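Looking after board games: storage and repair tips

Most damage to board games happens in the cupboard. A box gets put away with the lid bulging, three more go on top, and by spring the corners have split. A few habits will prevent nearly all of it.

Punch the card tokens slowly. Press from the printed side and support the sheet with your other hand. If a piece resists, run a craft knife along the cut.

Bag by player colour. In Skovden each player starts with the same set of pieces, so one bag each saves ten minutes of sorting. Leave a corner of the bag unsealed or it will puff up and lift the lid.

Store boxes flat if the insert is loose, upright if everything is bagged. Keep stacks to 6 boxes or fewer, heaviest at the bottom.
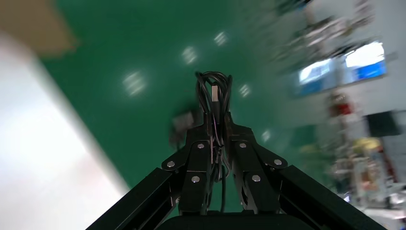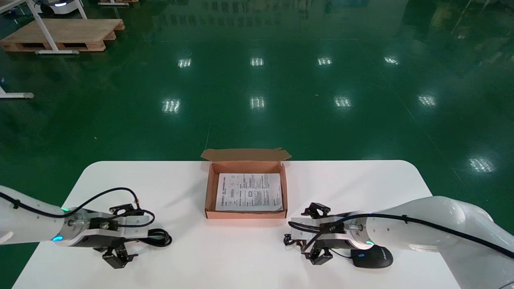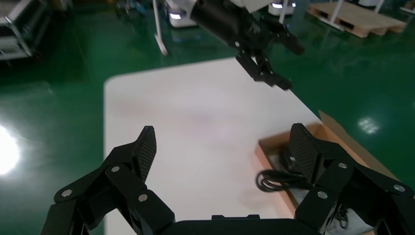 The printed sheet lying in the open cardboard box is in the second picture.

Split corners can be mended from the inside. Put a thin line of PVA along the tear, press it closed and hold it with 2 clothes pegs over scrap card. Leave it for 4 hours before you put the lid back on. Tape on the outside yellows and pulls the print off when you remove it.

Rulebooks go in last, on top of the board, so they stay flat. If yours has come apart at the staples, open the staples with a butter knife, square up the pages and close them again. For single sheets, such as the turn summary in Palia, a clear plastic wallet is enough.

Sleeve only the cards you shuffle. Clodagh Geraghty sleeved her whole collection, 1,692 cards, and then found that the Nemness decks no longer fitted their tray. Measure the tray first.

For sticky cards, use a barely damp cloth, then a dry one. Do not use kitchen spray. Wooden pieces can be wiped the same way, but let them dry overnight before bagging.

Missing pieces: write to the publisher with the name of the part and the edition printed on the box base.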